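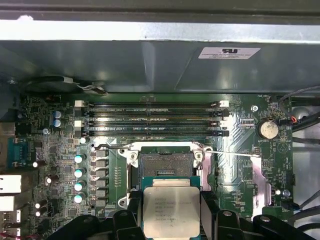 3. Sources and method

3.1 The station records

The airfield at Kerley opened as a training station and was handed over to bomber crews in its second year. The satellite field at Stelen shared its headquarters, its sick quarters and most of its transport. For that reason the two places are treated as one station in this paper unless the sources separate them. Where they do, the name of the field is given.

The main source is the station diary, which was kept by the adjutant's office and typed up at the end of each month. It records flying, visitors, accidents, weather and changes of command. Ground crew rarely appear in it by name. A fitter enters the diary when he is injured, decorated, charged or killed, and otherwise he is part of a strength return. Earlier accounts of Kerley have relied on the diary almost alone, and they say little about the people who worked on the aircraft between flights.

We therefore turned to the trade cards held in the Pramanik collection. The collection was put together by a former station clerk and passed to the county archive by his family. It holds 202 cards, each made out for one airman or airwoman. A full card gives name, service number, trade, date of arrival, billet, courses attended and date of posting. Few are full. The billet is missing more often than any other entry, and on the Stelen cards the course list was usually left blank.
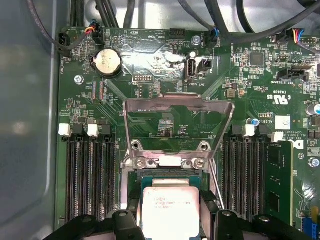 The cards were read twice, first by Kartha and then by Urrutia, and the two readings were compared line by line. Differences were settled by going back to the card. Most concerned surnames and the handwritten abbreviations used for trades, which were not the same from one clerk to the next. "Fitt. E.", "F.2E" and "Eng. Fitter" all appear, in different hands, for what seems to have been the same job. We have kept the clerk's spelling in the notes and used a single form in the text.

The readings were entered in a table with one row for each card. A second table lists every entry in the station diary that names a member of the ground staff. The two were matched on service number where the diary gives one, and on surname and trade where it does not. A match on surname alone was not accepted. This rule is strict and has probably cost us some true matches, above all among the more common names, but a looser rule joined people who could not have been on the station together.

3.2 Personal accounts

Former members of the station formed an association after the war and produced a newsletter called Carnirance, after the farm on which the Stelen runway was laid. It ran for 20 issues. Many of the letters it printed are short and deal with reunions, lost addresses and the state of the memorial by the old main gate. Others describe daily work in detail. We used the letters for what their writers said they did themselves and have not used them for dates, which are often wrong when they can be checked against the diary.

The letters lean toward certain trades. Armorers and engine fitters wrote often. Cooks, drivers and parachute packers hardly wrote at all, although the cards show that they made up a large part of the station. Women are also few among the writers. Any picture of station life taken from the newsletter is in the first place a picture of the hangars.

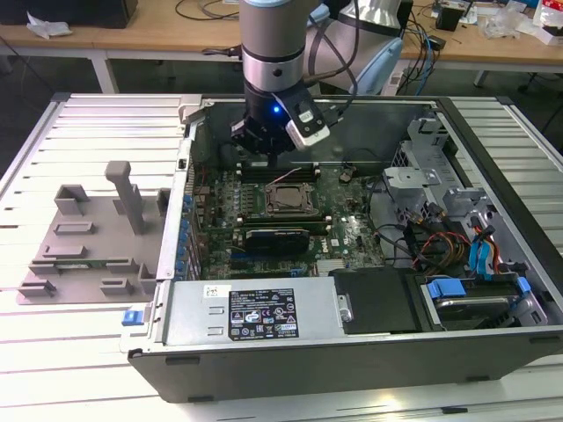 3.3 Gaps in the record

The diary for October of the second bomber year is lost. The copy sent to group headquarters has not been found either, and the months on each side of it do not refer back to the events of that month. Card entries show an unusual number of postings from Kerley to Stelen during the gap. We take these to reflect the move of the repair flight, which the diary places at Stelen when it resumes, but no order for the move survives.

There are no cards for the satellite field's first 3 months. The field was manned from Kerley by daily parties at that time, and it is likely that no separate cards were made out. People who worked at Stelen in this period are counted under Kerley in the tables that follow.

The tables were last revised on 27/03/2023. Two cards that had been filed with the transport papers were added then, and the totals in Section 4 include them. Both belong to drivers. Neither gives a billet.

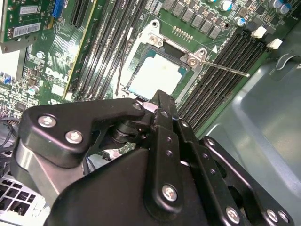
Figure 2. Gripper in front of the open CPU socket on a Dell motherboard.

Copies of both tables, with the original spellings, are deposited with the collection and may be consulted in the archive's reading room.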